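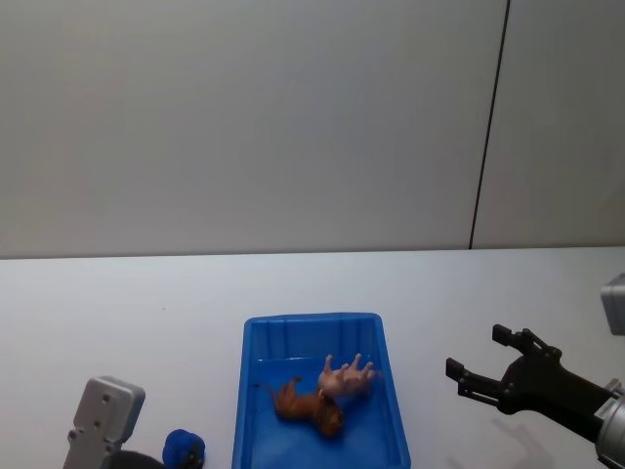

*Blue tray with two odds and ends in it, a toy lion and a rubber hand.*

## Sorting small toys without losing half of them

Work on a clear, light-colored table. Small parts show up well against white, and you can wipe it down between batches.

Use a plastic tray with a raised rim. A cardboard lid will do for dry sorting, but it goes soft the first time you set a damp toy in it. Ribbed trays hold grit in the grooves, so run an old toothbrush along them when you finish.

Put only a few things in at a time. Animals go in one box, doll parts in another, and anything you can't name goes in a jar. Go through the jar in September and throw out what is still a mystery.

**Washing.** Hard plastic figures can take warm water and dish soap. Keep manes, tails and other thin bits away from stiff brushes. Rubber pieces should be washed by themselves and patted dry — they pick up dye from painted toys if left touching for weeks.

**Sticky rubber.** Dust lightly with cornstarch, leave it overnight, then brush off.

**Storage.** Liv Magnusson keeps almost 400 figures in shoeboxes with the contents written on the short end. Write on the box, as lids get swapped.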